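3. Containers and Surfaces in the Sorting Study

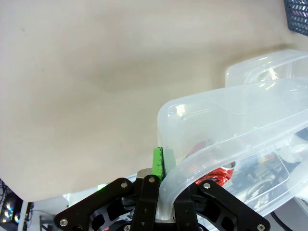

Department of Household and Consumer Studies, Grallance Institute

Figure 3. Translucent plastic containers on a beige tabletop, with part of a dark gray crate behind. A crumpled red foil wrapper and black cables show through the wall of the nearer container.

3.1 Choice of containers

The study asked how people put small household items in order when the items have no fixed home. These are the things that end up in a kitchen drawer or on a hall shelf: wrappers, chargers, spare cables, cans, and small packaging. Earlier work on the subject has mostly dealt with closets and pantries, where the groups are known in advance. Mixed items are harder to study, as the person sorting has to decide what the groups are before anything can be put away.

We used containers of two general types. The first type has smooth walls that let light through but blur what is behind them, as in Figure 3. The second has dark walls with a pattern of small openings, like the gray crate in the same figure. Both types are sold for home use and were bought from a local supplier, Kılıçarslan, in August. We did not use containers with lids. In a short pilot, people spent a good part of each session deciding whether to close the lid, and this made the sorting times hard to compare.

Cloudy plastic turned out to matter more than we had planned for. A wrapper in bright foil can be picked out through the wall by its color and shine. A small item with less contrast may show only as a patch of color with no clear outline. In Figure 3, for instance, an orange-and-blue item can be seen through the plastic, but its shape cannot be made out. Participants often looked over the rim before they added something to a container of this type – even when they had filled it themselves a few minutes earlier.

3.2 Items

The full item set, which we call the Cundora set, holds 104 items. It was put together from the contents of household drawers and shelves, with anything sharp, fragile, or personal taken out. Items were placed in one of 3 broad classes for the analysis:

Packaging and waste, such as foil wrappers and empty food containers.
Cables and small electrical items.
Other household goods, which covers anything that did not fit the first two classes.

The classes were not shown to participants. They were free to make as many groups as the containers allowed, and to leave items on the table if they saw no good place for them. Several people kept one container for things they meant to deal with later. We coded this as a group of its own, under the name "pending," and report it separately in Section 4.

Cables caused the most trouble in both sorting and coding. A loose cable takes up more room than its size suggests, and it catches on whatever is put in next to it. When a participant lifted one cable from a shared container, other items often came up with it. We counted such a lift as one move if the extra items were dropped back at once, and as two or more moves if they were set down somewhere else. Some participants coiled each cable before putting it away. Others laid them in as they were and pressed them down. No instruction was given on this point, and we treated both as complete placements.

3.3 Tabletop and layout

All sessions used a plain, light-colored tabletop. A pale surface makes most small items easy to find, although clear plastic packaging can still be missed on it. The table was wiped between sessions, but specks and crumbs were not treated as items and were ignored in the coding.

Containers were set close together on one side, leaving a stretch of open table for spreading things out. We tried a wider spacing first and gave it up. With a gap between the containers, people used the gap as one more place to put things, and it was not clear if an item lying there had been sorted or only set aside. The close layout reduced this problem but did not remove it.

Light in the room was uneven, and soft shadows fell across parts of the table. We kept it this way for all sessions. Most kitchens and hallways are lit no better, and stronger overhead light added glare to the rims of the plastic containers.

3.4 Procedure

Each session began with a mixed set of items and ended when the participant said the table was tidy. There was no time limit. Sessions that ran past 700 seconds were kept in the data but marked as long. In all, 200 sessions were coded, using the Gulen scheme for hand placement with two changes. We added a code for "looked in, did not place," to cover the checking described in Section 3.1, and we merged the codes for dropping and laying down, as coders could not tell them apart reliably.

A placement was scored as final if the item stayed in the same container until the end of the session. Items moved from one container to another were scored by their last position, with the number of moves kept as a separate value. Wrappers were among the items moved most often. Participants tended to place them early, next to whatever was closest, and came back to them once a container for waste had been settled on.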